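How do I stop my sourdough going flat and sticky in the last hour?

Posted in Baking and Bread, by jellereo_kitchen
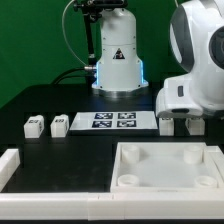 I've been making the same loaf every weekend since the spring and for a good while I was really quite pleased with it. Then the weather turned in August and everything I thought I'd learnt seemed to stop working. The dough looks lovely right up until the shaping, and then in the last hour it goes slack on me, spreads out over the board and sticks to everything, including my sleeves. What comes out of the oven tastes perfectly nice but it's the height of a dinner plate.

I use strong white flour with a bit of wholemeal, a starter I keep on the windowsill, and plain tap water. I mix in the morning before I do anything else, fold it a few times while I'm pottering, and shape it once I've had my lunch. The recipe came from a leaflet I picked up at the mill shop in Trammont when we were there on holiday, and it just says "leave until doubled", so that's what I do. It goes into a basket lined with a tea towel for another couple of hours and then straight into a hot pot.

I have tried adding more flour when I shape it, which made the outside dry and the inside just as wet as before. I've also tried leaving it longer in case it wasn't ready, and that one was the worst of the lot, I had to pour it into the pot.

My kitchen faces south and does get warm in the afternoons. Could that really be enough to do it? Or is my starter tired? I'm a bit fond of it and would rather not throw it out unless I have to. Any help gratefully received, and please assume I know very little, as I've never been taught any of this.

rustania_rye
marked as helpful by the poster

Oh, I do feel for you, I had a whole summer of pancakes before I got the hang of this. Yes, a warm kitchen is quite enough to do it, and from what you say I'd put my money on the dough having gone too far before you ever get to the shaping. It isn't the starter being tired. If anything it's too keen!

"Leave until doubled" is fine advice for a cool room but it lets you down in a hot one. Dough keeps its own warmth, so even if you move it somewhere cooler it carries on at the same gallop for ages afterwards. By the time it looks doubled in your bowl it's already heading over the hill, and then you're giving it another two hours in the basket on top. That would explain why leaving it longer made things worse.

What I'd do is this. Start with cooler water, straight from the cold tap, or from a jug in the fridge if it's a really close day. Then stop the first rise much sooner than feels right. I go for half as big again, and I judge it in a straight-sided jar because I'm hopeless at judging a bowl (you put a lump of the dough in the jar at the start, with an elastic band round it at dough height, and keep it next to the bowl so it's living the same life). You want to see a domed top, a few bubbles at the sides and a bit of a wobble when you give it a nudge. If the top has gone flat or started to sink, get it shaped and in the oven as quickly as you can and call it a focaccia.

After shaping, put the basket in the fridge instead of on the side. Overnight suits me, as I can bake it first thing while the house is still cool, and cold dough is so much easier to tip out and slash. Cover it with a shower cap or a bag so it doesn't get a skin.

Two other things, while I'm here. Rub rice flour into your tea towel, really get it into the weave. It doesn't soak up the wet the way wheat flour does and you'll stop leaving half the crust behind. And use wet hands for the folds and a light dusting on the board for the shaping, never a great drift of it, or you'll end up with that dry coat you mentioned, and the folds won't stick to one another.

Do keep your starter. Feed it a bit more flour for a week or so, say one spoonful of starter to 3 of flour and 3 of water, and use it when it's just reached its tallest. If it smells sharp, like nail varnish, it's hungry and wants feeding again before you bake with it.

Let us know how you get on. I'm sorry this has turned out so long, my family will tell you I'm the same in person.

phung_street_baker

Agree with most of that. I'd also look at how much water you're using, as it hasn't been mentioned. Those mill leaflets are often written for that mill's own flour, and some flours drink a lot more than others. When we moved to Phùng I carried on with my old recipe and had soup for a month, simply because the bag I could get there was softer and the air was so damp.

Hold back a small cupful of the water when you mix, and only work it in if the dough feels stiff after half an hour's rest. You can always add it and you can't take it out again. For what it's worth, I use 278 grams of water to 400 of flour in hot weather, not counting the starter, and I get a tidy loaf that stands up by itself. The holes are smaller but the jam stays on the toast.

And go easy on the wholemeal for a few bakes. It speeds everything up. Put it back once you've got the timing right.

old_crumb_2000

just use a loaf tin. It can't spread if it's in a tin. I gave up on baskets years ago and nobody at our house has complained. Grease it well, mind, right into the corners.

jellereo_kitchen

Thank you all so much, what kind replies. I did the jar with the elastic band and was quite shocked, it was ready well before I'd even thought about lunch! I've been shaping it hours too late all this time. I held back some of the water as well and it felt like a different dough under my hands, so soft but not gluey.

It's in the fridge now under a shower cap with daisies on. I've bought a tin too, just in case. One more thing if anybody's still about: do I bake it straight from cold, or let it sit out first?

rustania_rye

Straight from cold, dear. Get the pot properly hot, tip it in, slash it and pop the lid on. Lid off for the last 20 minutes or so, and let it cool before you cut it, if you can bear to.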